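Progress report, second period, to the programme office
2023-03-20

## 1. Summary

The Clulness damp and ventilation study covers 192 rented homes on the Oprea and Kollar estates. Fieldwork in the second period is complete for Oprea and behind schedule for Kollar. Spending is within the approved budget. One change to the work plan is requested in section 5.

## 2. Monitoring

Humidity and temperature loggers have been fitted in the main bedroom and the kitchen of each home taking part. Readings are taken every 90 minutes and collected at the quarterly visit. The data set for the period holds 2533 room-days after faulty records were removed. Most faulty records came from loggers that tenants had moved on to window sills or behind curtains. Fixing height is now written on the visit sheet.

Bedrooms on outside corners remain the worst group. Relative humidity in these rooms stays high through the night and falls slowly after the heating comes on. Kitchens show sharper peaks, but recover sooner where the extractor fan vents to the outside.

## 3. Wall finishes

Surface moisture readings depend on what the wall is covered with, so the finish is now recorded at each reading point. Plain emulsion, patterned coverings and vinyl papers are entered under separate codes. A covering with a printed motif, such as red flowers on lavender, is coded as patterned whatever its backing. 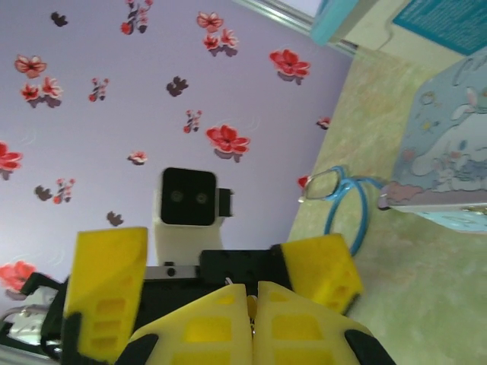
## 4. Equipment and handling

The Trukari surface meters were recalibrated at the start of the period. Two units drifted outside tolerance and were replaced under the supply agreement. Readings taken with those units have been flagged and will be left out of the analysis unless a repeat reading is available.

Sample handling has also been revised. Swabs were previously carried in paper envelopes, and several labels became detached in transit. They now travel in rigid tubes with the home reference written on both tube and cap.
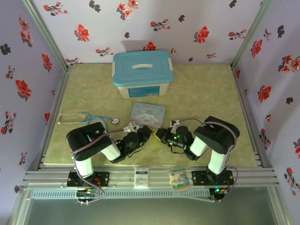

Losses of small parts between visits were higher than planned. Spare fixings, batteries and tube caps had been carried in open trays and were not checked back in. Each kit will in future be kept in a lidded plastic box of the ordinary household sort, with a carry handle on the lid, a latch over each short side and a label on the front face. The contents list will be held with the visit sheets and checked on return. The cost is small and will be met from the consumables line.

## 5. Change requested

Access to the Kollar homes has been slower than expected, mainly through missed appointments. We ask that the closing date for Kollar fieldwork be moved to the end of July. No extra funds are sought. The final report date would not change, as the Oprea analysis can go ahead in the meantime.

## 6. Next period

- Complete logger collection at Kollar.
- Repeat the flagged surface readings where tenants agree.
- Issue the draft coding guide for wall finishes to the programme office for comment.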